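How to put together a safety plan before you leave an abusive partner

Quick version, updated in May. Read it on a device he or she can't get into. If you are in danger right now stop reading and call 911.

Leaving can be the riskiest stretch. So plan quiet, plan early.

1. Pick one person. Sister, coworker, neighbor, whoever. Agree on a code word for calls and texts. Code word means call the police, no questions back.

2. Pack a small bag. ID, birth certificates, meds, spare keys, phone charger, kids' school papers. Cash if you can, even $70. Leave it at your person's place, not in your trunk.

3. Write things down. Dates, threats, injuries, what was said. Screenshots too. Email them to a new account made on a library computer. 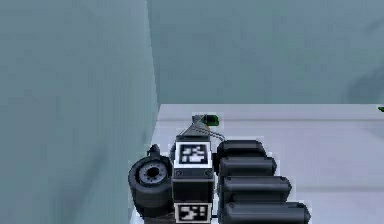
Robotic hand with a square black-and-white marker, computer rendering.

4. Check your phone. Location sharing off, shared cloud accounts, car apps, the kids' tablets. Careful tho: if switching it all off at once would tip them off, wait till the day you go.

5. Choose the time. When they're at work is best. Know two ways out of the house and stay out of the kitchen and garage if a fight starts.

6. After you're out. Change your routes, your passwords, your pickup times at school. Ask the court clerk about a protective order and keep a copy on you allways. Don't agree to meet "one last time" to talk or swap belongings. Ask for a police escort instead.

Abena Ankrah's printable checklist goes up Thursday. Corrections to Kulap Thammasiri please.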